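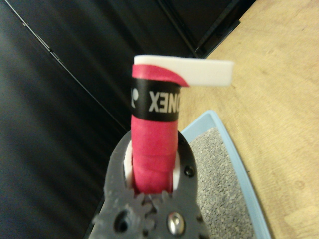

Helia Haushalt: Griffe, Schaufeln, Behälter

Stand: 2. März
Betreuung: Thibault Besnard, Benoît Bodin
Aufnahmeort: Mornaveck

Inhalt
Die Sammlung enthält 1.598 Bilder von 294 Gegenständen aus Wohnung, Küche, Tierhaltung und Sport. Sie sind in 22 Gruppen sortiert. Aufgenommen wurden gebrauchte und neue Dinge, Verpackungen nur dann, wenn der Inhalt ohne sie nicht stehen bleibt.

Gruppe "Griffe"
Dazu gehören Werkzeugstiele, Pfannengriffe und mit Griffband umwickelte Griffe. Bei Griffbändern werden Farbe, Wicklung und Abschlussband getrennt erfasst. Ein rosarotes Band mit schwarzem Abschlussband steht also unter "rosarot, spiralig, Abschluss schwarz". Das lose Ende gilt als Teil des Bandes und wird mit umrandet. Schriftzüge werden so eingetragen, wie sie auf dem Gegenstand gemeint sind, auch wenn sie im Bild spiegelverkehrt oder unvollständig zu lesen sind.

Gruppe "Tierhaltung"
Streuwannen, Näpfe, Bürsten, Schaufeln. Die Wanne und die Streu haben je ein eigenes Etikett. Eine Schaufel, die in der Streu liegt, wird vollständig umrandet, einschließlich Griff. Kleine Teile in der Streu bekommen das Etikett "unbestimmt", solange die Form nicht eindeutig ist.

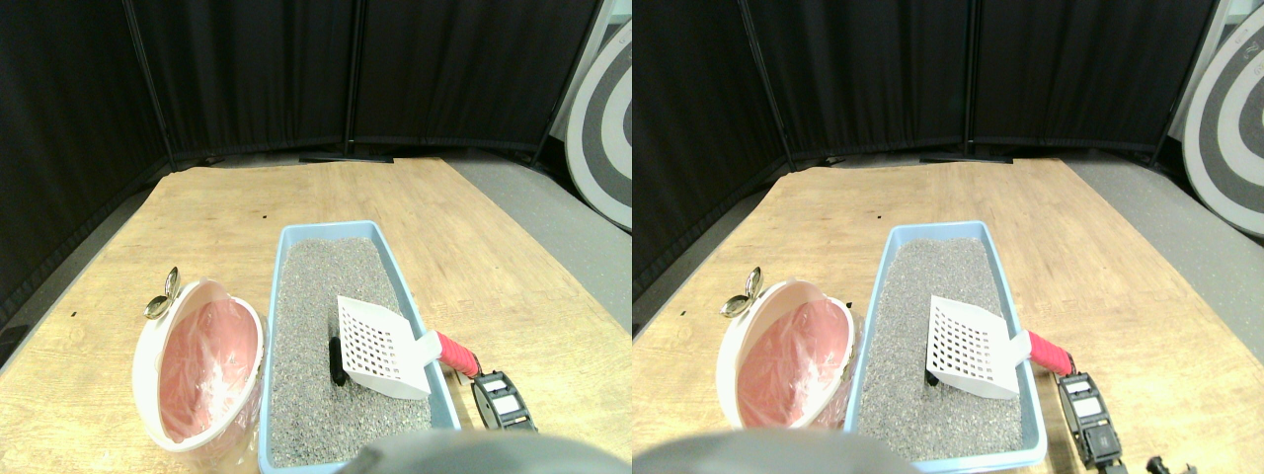

Hellblaue Wanne mit grauer Streu und gelochter Schaufel, links der weiße Behälter mit Beutel.

Behälter mit Beutel
Durchscheinende Beutel nehmen die Farbe der Innenwand an. Unter "Farbe" steht deshalb die des Behälters, beim Beutel "durchscheinend". Liegt der Behälter auf der Seite, kommt der Zusatz "gekippt" dazu. Löffel und andere Kleinteile am Rand werden einzeln geführt.

Dateien
bilder/ – Aufnahmen, nach Gruppen abgelegt
etiketten.csv – eine Zeile je Gegenstand und Bild
gruppen.txt – Gruppennamen und Kurzbeschreibung

Bekannte Lücken
Die Ordner Ekberg und Segura sind noch nicht zusammengeführt. Bei einzelnen Gegenständen kommen bis zu 2 Einträge mit abweichender Farbangabe vor. Glas ist schwach vertreten. Korrekturen bitte mit Dateinamen und Zeilennummer an Benoît Bodin.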